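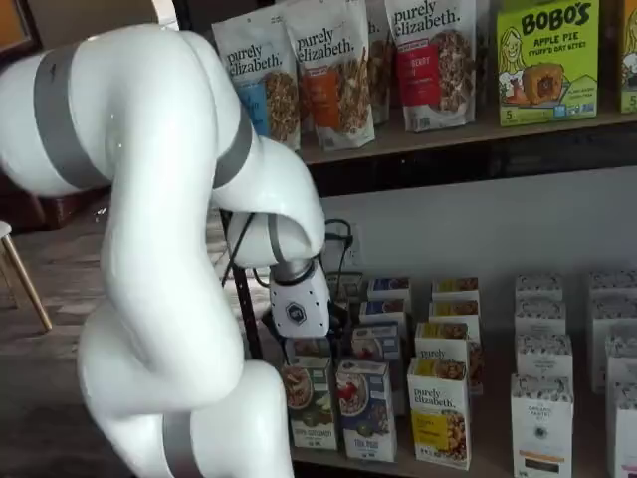
Posted in November by Saner
Print this page | E-mail this page
Search our store Go

The Nakau Shelf Picking Kit for clubs and classes

I've been running an after-school robotics club for a good while now, and I put this kit together when I got tired of hunting down the same parts every fall (and buying the wrong brackets twice!). So what you're getting is pretty much my own shopping list in one crate, plus the lesson notes I wrote for my club. The arm isn't in the crate. The Nakau kit is everything that goes around an arm you already have, or one you can borrow time on.

What the students do with it is stock a store shelf. That sounds easy until you try it. Cereal boxes are thin and slick and they tip over if you so much as look at them, and once they're lined up in rows there's barely any room for fingers to get down between them. Granola pouches are a whole different headache, all soft sides and crinkly tops. My kids spent most of their first month on boxes alone and they loved it, even the ones who swore they only came for the snacks.

We use real groceries with the real packaging on, Purely Elizabeth granola, Bobo's Stuff'd Oat Bites, small cereal boxes, whatever people bring from home. Please do the same! I tried plain white practice blocks one year and the students got bored, and then their vision code fell apart the minute it met a box with a bowl of fruit printed on it. Groceries are not included, by the way. I do get asked.

What's in the crate

Two shelf boards with uprights and a back panel
Wall anchors and a level
14 shelf dividers, clear
Two sets of soft finger pads (the Dalent ones, they last)
A roll of floor tape for marking the keep-out line
Cable clips and a strap for the gripper cable
Lesson notes for 12 meetings, hole-punched
Score sheets for the Athumani Shelf Challenge

About that last item. Athumani is the little contest we hold with other clubs one Saturday every spring. Each team gets a shopping list and a messy shelf, and the arm has to pick what's on the list and leave everything else standing. Knocked-over boxes cost you points. So do crushed corners, and the judges are picky about corners. You don't have to enter to use the kit, but the score sheets make a nice end-of-term goal and we always have room for new teams.

A few notes on fit

The gap between the shelves adjusts up to 23 inches. Start high. You want plenty of space for the wrist to bend before the gripper goes in, and beginners always forget that the elbow needs somewhere to go too. Clip your cables before the first run, leave slack at the wrist, and check it again after somebody changes the gripper (somebody will).

Put the smallest boxes on the bottom shelf and pouches up top. I went back and forth on this and the notes still say the opposite on the page for meeting four, sorry, I'll fix it in the next printing.

The kit is $800 with shipping included, and replacement finger pads are sold separately. Schools can pay by purchase order. If you're not sure your arm has the reach, send me the model and a rough sketch of your room and I'll write back, usually in the evening after club lets out.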